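Clearing the Table Before Supper (and Keeping the Flowers Going)

If you live in a house like mine, the big table is where everything lands. Keys, mail, whatever was in your pockets, the thing you meant to take upstairs and the thing you meant to bring down. I used to get cross about it. Then I had a long talk with my neighbor Birthe Gunnlaugsson, who raised a houseful of kids and still managed to sit down to a clean table every evening, and I came away with a handful of habits that have stuck for years now. I'm passing them along with a few of my own mixed in.

Start with the bags. A cloth bag lying on its side will spill pens and receipts for as long as you leave it there, so pick it up first, push the loose things back in and hang it on the back of a chair. Once the bags are up, the table looks half done even when it isn't, and that's very encouraging at the end of a long day. Birthe empties hers completely every so often, shakes it out over the back steps and wipes the lining with a damp cloth. I do mine when I can hear crumbs.

Cords come next. I unplug whatever was charging, let the cord hang straight for a moment to take the twist out, and wind it in loose loops the size of my hand. Please don't wrap it tight around the charger itself! The part right next to the plug is always where mine have cracked. A strip of soft cloth tied in a bow holds the loops just fine, and you can write the name of the gadget on the cloth with a laundry pen. We have so many black cords in this house that before the cloth strips I was plugging in three of them to find the one that fit.

Markers and pens should have their caps pushed on until they click, and then they can lie flat in a drawer. Standing them in a jar looks cheerful but mine always dried out on one end or the other, and Kartini Lau, who runs our Saturday-style craft mornings at the library (they move around the calendar, so check the board), stores all of hers lying down too.

Small clear containers are the sneakiest things on a table. They don't look like clutter, so they stay. Pick each one up and ask if it has a lid and a job. If it has both, I keep it for buttons or picture hooks. If it has neither, out it goes to recycling, and I try not to think about it again.

Now the wiping. For an everyday clean on a sealed or painted top I put 500 ml of warm water in a bowl with 2 drops of dish soap, wring the cloth out hard, and go with long strokes from one side to the other. Follow with a dry towel while it's still damp and you won't get streaks. A pale table is a little unforgiving, I'll admit — every ring and smudge announces itself — but at least you know where to rub. For sticky leftovers from labels and tape, a dab of cooking oil left on for a few minutes will soften the gum, and then soapy water takes off the oil. Go easy and try it on the underside first. If your table is bare wood or oiled, skip the oil trick and the wet cloth both, and use whatever the maker told you to use.

Last of all, flowers. People bring us flowers and then we all stand in the hall talking, and the poor things wait. Get them into water before you do anything else, even if it's only a measuring jug. Then you can hunt for the right vase in peace. Cut the bottoms on a slant with a sharp knife, pull off any leaves that would sit under the water, and change the water every 2 days.

Long stems are worth a word of their own, and I have ruined enough of them to speak with some authority. My mother cut everything short to fit her one squat vase, and I did the same until Madalena Azevedo took the scissors out of my hand and told me to find a taller pitcher. You can always take more off, so lay the flowers down on the table beside the vase and see how they measure up before you cut. With a small bunch like this one, pale white and yellowish-green blossoms on a long green stem, I'd leave the length alone the first day and use a narrow-necked bottle that holds the stem up. Trim it the next time you change the water, and when it finally gets too short for the bottle, move it to a juice glass and put it on the windowsill over the sink.

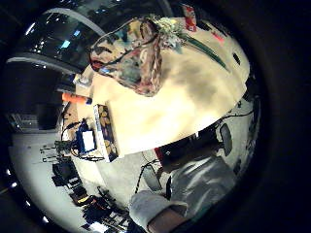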